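Trasitz Home & Shop Forum > Floors and Finishes > Static shocks off new carpet, humidity already up

9 replies

ohmsandends
Joined: July
Low-pile carpet went down in the office in the winter, the gray striped kind, glued direct to slab. Since then I get a shock off the door handle on nearly every trip out of the room. Relative humidity at the desk reads 41 percent. I have tried two different pairs of shoes. The installer says the carpet is rated antistatic and the problem is my chair. Before I spend money: is there a sensible order for ruling things out?

pell_grade
Chair first. Fabric seat, synthetic trousers, you stand up and the charge separates right then. Test: hold a bare metal part of the chair frame while you stand up and keep hold until you are on your feet. If the door handle shock goes away, it was the chair.

ohmsandends
Did that for a full day. Fewer shocks, but not zero. I still get one after walking the length of the room without sitting down.

quarterturn
Then it is the carpet, or carpet plus soles. "Rated antistatic" usually refers to a walking test at one fixed humidity with one sole material. It says very little about your shoes. Ask the installer for the test sheet and look at what sole was used.

pell_grade
41 percent at desk height is not 41 percent at the floor. On a slab in winter the air temperature at the carpet and at the desk can differ by several degrees, and relative humidity moves with it. Put the meter on the carpet for an hour.

bracket_and_a_half
Disagree that this matters. Cooler air at the floor reads higher RH, which would make things better for him. The meter is more likely to be wrong. The cheap ones drift. Do a salt test: bottle cap of damp table salt and the meter together in a sealed bag, leave it overnight, it should read 75. Note the offset.

ohmsandends
Salt test done. Meter read 84 where it should have read 75. If the offset holds lower down, I am at 32, not 41.

quarterturn
There you go. 32 is well inside shock territory for nylon. Offset will not be constant over the range, but it is enough to explain it.

pell_grade
Agreed, and I withdraw the floor temperature point. Options from here, cheapest first:
- Leather soles in that room.
- Topical antistatic spray. I use the Clotcombe one. It wears off in the traffic lanes first, and 90 days is the longest I have had from a coat.
- A humidifier sized for the room. Aim for 45 on a meter you have checked.
- Touch the handle with a key. Same discharge, you just do not feel it in your fingertip.

bracket_and_a_half
I would skip the spray. It leaves a residue that holds soil, and on a light carpet you see the lanes in a few months. I had 6 rooms of it in a rental and had to have all of them extracted. A chair mat only helps if it is dissipative and grounded through a resistor. The plain plastic ones make it worse.

pell_grade
Residue is a matter of dilution. Mine is a gray stripe too and shows nothing after two years. 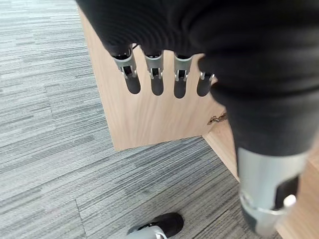 Gray stripe carpet, light wood panel. Click to enlarge.

bracket_and_a_half
A stripe hides soil. Try it on plain beige.

quarterturn
Both of you are describing different carpets. Do the spray on a closet offcut first, walk on it for a month, compare with an untreated piece. Takes no effort.

ohmsandends
Update. Bought a Hallow evaporative unit, second hand, and run it from 7 in the morning. Corrected reading at the desk is 46 by noon. No shocks at the handle while walking. Still an occasional one from the chair, so I have put a cotton cover on the seat and will report back. Have not used the spray. The installer has not sent the test sheet.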